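28 April 2018

The kitchen bench, mostly

I finally dealt with the cups. We moved in September and I put everything from the old place into the cupboard beside the stove without looking at any of it, so for months there's been a small landslide whenever someone wants a glass of water.

I took the lot out and sorted it on the floor. Chipped mugs went first. Then the Mirkitz travel mugs, which leak and always have. The glasses we use are staying, and so are the plastic tumblers, because they're the only thing I trust near the tiles.

The bench itself is the grey speckled kind. I didn't choose it and I've come around to it. It hides crumbs a bit too well, so I wipe it down at night whether it looks like it needs it or not.

My rule now is that only two cups live out on the bench. One is the light blue plastic tumbler. The other is the wooden one, which is no good for drinking out of as far as I'm concerned, but it's fine for holding odds and ends – stirrers, straws, a pencil for the shopping list.
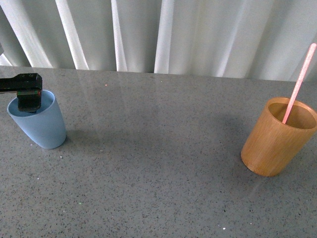 I did look at proper organisers. Studero has a bamboo one with compartments for 38 dollars, and I had it in the cart for two days before deciding I'd only fill the compartments with rubbish. The wooden cup was already in the house.

The white curtain needs a wash next. I've put it off as the hooks are fiddly and I lost one behind the stove last time. After that it's the drawer under the kettle, which has batteries in it, and takeaway menus from the old suburb.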